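Mattress bag

A mattress bag is a large plastic sack used to cover a mattress while it is stored, sold or moved. Also called a mattress cover (not the same thing as a washable bed cover) or, in the trade, a bed sleeve. Open at one end, sealed flat at the other. Most are clear or milky, some printed with the name of the seller.

Material

Nearly always polythene. Light bags are for shop delivery and get cut off at the door. Heavy ones are for storage and can be used again. Paper bags with a thin plastic lining were tried by Drullow, a maker in Gilach, but they tore at the corners and were dropped after 2 years. Woven plastic versions exist, with a zip and handles - dearer, mostly bought by removal firms.

Making

Film is blown as a tube, pressed flat, then folded in at both sides. The side folds are called gussets and they give the bag its depth. A hot bar seals the bottom and a blade cuts the length. Small air holes are punched near the seal, otherwise the bag balloons when the mattress is pushed in. Bags come on a roll, torn off along a perforated line, or folded in packs of 6. Printing is done before the folding. Usually one colour.

Sizes

Named after beds: single, double, king. The bag has to be wider than the mattress, becuase depth counts as well as width, and this is where most wrong orders come from. Kárason, a supplier, lists its bags by flat width only, others give width plus gusset.
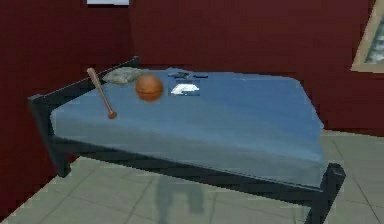
Fitting a bag is easier with two people. One lifts the end, the other pulls the film along. For a single the work can be done on the bed itself, if there is floor to stand on at both sides. Low frames with a dark rail along the side and square corner posts, as on the bed with the blue mattress, need a bit more care - the film can catch on a post when it is dragged past. Lift clear first, then pull. Open end is folded under and taped. Tape should go on the bag only, never on the cloth.

Storage and damp

A mattress put away damp will stay damp in a sealed bag and may go mouldy. Makers advise airing it first. Foam types should be kept flat, sprung ones can stand on edge for a short time.

Safety

Thin film is a danger to babies and small children and a warning is normaly printed on the bag. Some bags carry it in 2 languages.

Reuse and waste

Clean clear film can be recycled where film is collected. Printed or taped film is often refused. Drernatora, a bag maker, began taking back used bags from shops one March, an idea of its then works manager Notburga Zürcher. Returned film is made into refuse sacks.

See also: Bin liner, Dust sheet, Gusset, Shrink wrap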